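Home | Stories | Gossip | Submit

The Actor at Gate 30

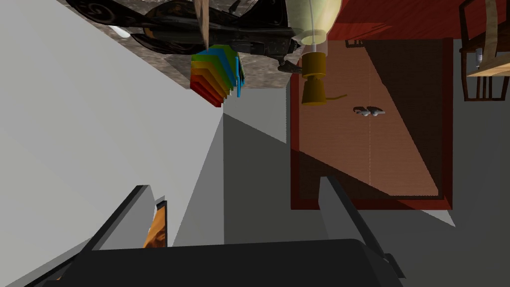 Gray walls and a little orange.

The star of "Cinovby" was hiding in the Skindau airport, behind a plant. I knew him by his shoes. In the news they said he had left his wife - again.

"Please, don't write it," he told me.

I sold it to Kitent for 539. In February he sent me a card with one word: "Shoes?"

Comments

El Fassi fan: I would not sell him!

marl19: Is there part 2?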